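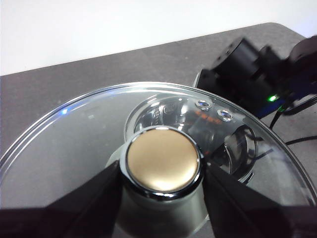

Soup gets treated as a winter thing, and I'd like to make the case for eating it all year, July included. I grew up in a house where the big pot went to the basement in April and came back up after the first frost. For years I did the same without thinking about it. Then I rented a place in Harms with a kitchen so small that the pot had nowhere to go but the stove, so it stayed there, and I started using it in June. I have never gone back!

The usual complaint is the heat. Who wants to stand over a boiling pot when it's 90 degrees out? Fair enough, but summer soup barely needs the stove. Corn cut off the cob wants 7 minutes. Zucchini wants less than that. Peas are done almost before you've found the spoon. A January bean soup can go all afternoon, while the July kind is finished while the table is being set (and you can make it at six in the morning with the windows open, which is my favorite way, with the radio low and the first bus going by outside).

And the vegetables are so much better. We make most of our soup in the months when the produce is at its most tired, when a tomato tastes like the box it came in. Meanwhile August hands us more good tomatoes than anyone can put on a sandwich, and we let them go soft on the counter. The market in Arkuleo sells bruised ones by the crate at the end of the day. They look terrible. Cooked down with an onion, a fistful of basil and some good oil, they make a soup I think about in February.

I also love what soup does to a meal. Grilling is fun, I'm all for it, but somebody has to stand outside with the tongs and eat last. A pot goes in the middle and everyone gets theirs at once. If two more people show up, you add a cup of broth and cut the bread thinner. My building holds a supper in the courtyard every summer, and last year we finally tried soup in place of burgers. It fed the whole crowd for less than the meat alone used to cost, and people sat and talked until it was too dark to see the bowls.

Then there's cold soup, which Americans still treat a bit like a prank. Give it a chance! Cucumber and yogurt with dill takes one bowl and a grater. Leftover potato and leek, chilled overnight and thinned with milk, is better the second day than it was the first. My one piece of advice is to salt it again right before serving, as cold food tastes flatter than warm food and a soup that was perfect at noon can seem dull by supper.

I wish restaurants would catch on. There's a lunch counter in Zokudik that keeps a soup on the board every month of the year, and in hot weather it's usually something green and sharp with lemon in it. The line is out the door. Most other places near me drop soup from the menu in May and put in a fourth salad. I like salad. I don't need four.

So leave the pot out this year. Start with the corn one: six ears, an onion, butter, water, salt, and the bare cobs thrown in while it simmers. Fish them out before you blend it.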